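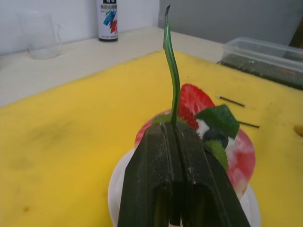 Figure 1. Wrist camera view, garnish task. The fingers are closed on the thin green strip, with the plate behind them.

Robot Learning from Demonstration
Handout 2: Wrist views and thin objects
Selamawit Assefa, 4/15/21

Read this before the lab. It covers the part of the Skendeo study that we did not reach in the lecture, and you will need it for the written exercise.

The task is to place a garnish on a plated dessert. The policy gets a wrist image and the finger opening at each step, and gives back a small change in gripper position. There is no model of the plate and no force sensor at the fingertips. Everything it knows about contact has to come from the image and from how far the fingers have closed.

Thin objects are hard for this set-up. When the fingers hold a strip like the one in Figure 1, they are pressed together along their whole length, and the finger opening reads almost the same as it would for an empty grasp. The image has to settle the question. The strip stands up above the tips and bends to the left, so there is plenty of it to see, but it is green and so are the fingers. A colour threshold will not separate the two reliably. Shine helps more: the strip is glossy and the fingers are matte.

The second difficulty is occlusion. The gripper covers part of the dessert, including the place where the strip meets it in the image. From one view you cannot say how far the base of the strip is from the surface. The strawberry slice is directly behind the strip and gives good contrast, though it says little about depth.

Method
The Skendeo policy was trained on some 3000 demonstrations, all recorded by hand guidance. Two versions were compared. The Jorner version sees only the current image. The Coner version sees the current image and the 16 before it, so it has views of the dessert from before the gripper covered it. Network size and training time were kept equal.

Result
Each version was tested on the same set of layouts. Jorner failed 34 times, mostly by letting go too early. Coner failed less often, and its remaining errors were nearly all in sideways position. We will go through the full table in class — bring your copy.

Exercise
Write one page on how you would tell a held strip from an empty grasp using the image alone. State what your method assumes about lighting. Then say what would change if the fingers were white.

Reading: Imhof notes, section 2, on occlusion at the wrist.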